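二台のアームが一つの机を使うとき 現場の決めごとはどう書かれるか
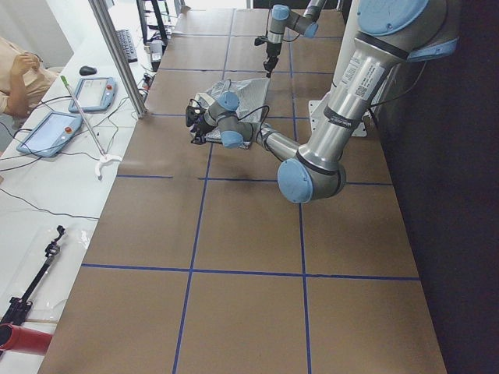 最終更新：8月

袋をつかむ作業は、産業用アームにとって楽な仕事ではない。箱や瓶と違い、つかむたびに形が変わる。プラクスカ（Prakska）の作業室では、一つの長机で二台のアームを動かし、こうした柔らかい物の扱いを試している。取材の目的は把持の技術より、その周りにある規則のほうだった。

机には茶色の紙が敷かれ、紺色のテープで大きなマスに区切られている。安全責任者のオードリー＝アン・マクラウド氏によると、テープは作業域の取り決めを目に見える形にしたものだという。手順書では、一台が入っているマスともう一台が入っているマスの間に、必ず空のマスを一列はさむ。境界をまたぐ動作は事前に申告し、単独で低速の確認運転を済ませてから登録する。

「ソフトウェア側にも領域の制限はあります。ただ、横に立った人が画面を見ないで判断できる線が要るんです」とマクラウド氏は話す。テープがはがれたり紙がずれたりした場合は、その日の運転記録に書き、貼り直すまで二台同時の運転はしない。

操作用のペンダントは隣の白い机に二つ並んでいる。どちらも右側に赤い非常停止ボタンがある。手順書の第4項は、このペンダントの置き方に一ページを割いている。ボタンの上に物を置かないこと。コードを引かずに手が届くこと。どちらのペンダントがどちらのアームのものか、始業時に声に出して確かめること。最後の一つは、ティブルシオ・チャベス氏の提案で加わった。前の職場のジルントン（Zirnton）で、止めるつもりのない側を止めた経験があるそうだ。

非常停止の効く範囲も決めてある。片方を押せば両方が止まる。復帰は片方ずつで、二人が机の上を見てから行う。チャベス氏は「止めるのは誰でもよい。動かすのは決まった人だけ」と説明する。

落ちた物や引っかかった物を取り除くときの規則は、もう少し細かい。腕を伸ばして直接取ることは禁じられており、アームを停止させたうえで柄の長いリーチャーを使う。机の上には緑の柄先のついた銀色のものが置いてあった。リーチャーで届かなければ、動力を切り、記録に時刻を書いてから手を入れる。

こうした手順書は全部で46項ある。外部の点検を請け負うベクステッド（Bekstead）のイサウロ・セペダ氏は、項目の多さをあまり評価していない。国際規格が求めるのはまずリスクアセスメントで、項目はその結果として出てくるものだと言う。セペダ氏が点検で見るのは、各項にどの危険への対策かが書いてあるかどうかだ。昨年の点検では2項に根拠の記載がなく、うち一つは削除された。

同氏が最も時間をかけたのはケーブルの扱いだった。アームの手首を回る細いケーブルは、姿勢によってたるみ方が変わる。机上の配線も人の手や袖に近い。現在は、新しい動作を登録するたびにケーブルの余長を確かめる欄が点検票にある。机側の配線については、まだ改善の途中だとマクラウド氏は認める。

改訂は現場の申し出があれば随時行い、作業者全員が読んで署名する。次の版では、把持具を交換した後の確認手順が書き直される予定だ。原案はチャベス氏が書き、セペダ氏の確認を経て作業室に掲示される。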